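Progress report to the Skavlow fund - kitchen manipulation safety practice
Prepared by Xiaoyan Liao, Rerkau
6 September 2021

1. Scope of the period

Work since June covered the second item of the grant: a written code of practice for operating a robot arm at a household gas range. The first draft went to Clerbridge for review and came back with 11 comments. Eight are closed. The remaining three concern lid handling, cable routing and the definition of a safe stop when a burner is on.

2. Status of the rules

Rule 4 (approach) now states that the arm enters the cooking area from the counter side and from above. It may not cross a pan handle at any height. Lids are to be set down on the counter next to the range, within reach of the gripper, before a pick is attempted. The operator confirms the state of every knob by eye before motion is enabled.

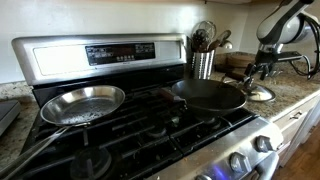
Does a protective stop also have to shut off the gas?
Under the current draft the two are separate. The stop halts the arm and holds its position; the operator closes the burner by hand, and the arm stays disabled until that has been entered in the log. Clerbridge asked for an automatic valve. We have priced one but have not adopted it, as it would limit the code to kitchens where the gas line can be altered.

Rule 6 (cables) required the most rewriting. The earlier text gave a single clearance for all cables, measured with the arm at rest. Reviewers pointed out that slack moves with the arm - a loop that is clear at rest may hang much lower at full reach. The new text requires the check to be made at the lowest pose in the task, with the gripper at counter height, and repeated after any change to the cable ties.

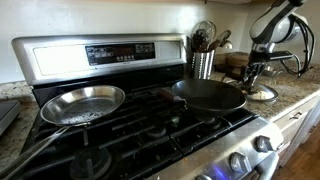
Rule 7 covers housekeeping. Loose cookware that is not part of the task is to be listed on the setup sheet, including its position, so that a later run can be compared with an earlier one. Crumbs and residue are to be cleared from the range front between sessions. Compliance with this last point has been uneven and it will be moved to the opening checklist.

3. Logging

The log format was fixed in June and has now been used for 1,000 entries. Deligiannis is checking them for missing fields. The most common gap so far is the knob confirmation, which operators tend to enter at the end of a session. The form will be changed to block motion until the field is filled.

4. Next period

- Close the three open comments with Clerbridge.
- Issue draft 3 of the code, with separate annexes for gas and electric ranges.
- Decide on the valve question. A decision from Skavlow on whether altered kitchens are within the grant would be needed first.

No change to the budget is requested.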